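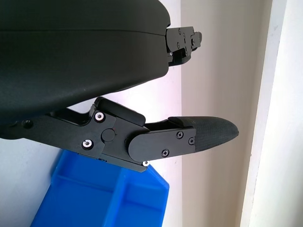 Black housing, pale background.

By October Su-chen Au had painted the same pear so many times that she had begun to say good morning to it. It sat on a saucer by the north window of the studio in Amaral, going a little softer each day, and she sat across from it with her thin brushes and her cold tea and tried to get the shadow right.

The shadow was the trouble. Julián Bravo, who had the room below and painted enormous cheerful bulls, told her it was only a shadow and she should put some blue in it and go home. She put some blue in it. She didn't go home, though, and at half past eight he came up again with bread and a heel of cheese and sat on the floor with his back against the radiator, as he did most evenings when the bulls weren't behaving.

"Who's it for, anyway?" he asked.

"Stellan Forsberg. He's paying me 2,300 for it."

"For a pear!"

"For the pear and the saucer," said Su-chen, rather stiffly, and then they both laughed until she had to put the brush down.
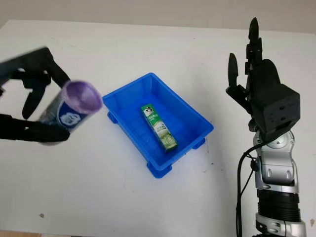 Purple lid, blue tray.

She had met Mr Forsberg only once, at the spring show, where he had stood before her little picture of two onions for so long that the girl at the desk brought him a chair. His mother, he said, had kept onions in just that sort of bowl, on just that sort of sill, and he hadn't thought of the kitchen in years. He asked whether she ever painted pears. Su-chen, who never had, said oh yes, all the time.

So now she was making it true, and it was slow, and some nights she thought of writing to him to own up. But that evening, with Julián chewing away and the street lamp coming on outside — it came through the glass at a slant, the colour of weak honey — she saw that the shadow wasn't blue at all. It was a brownish sort of green, the very green of the pear, only tired.

She mixed it quickly, before she could lose it. Julián stopped chewing and, for once in his life, kept quiet.

"Pass me the small brush," she said. "No, the other one. And leave me some of that cheese."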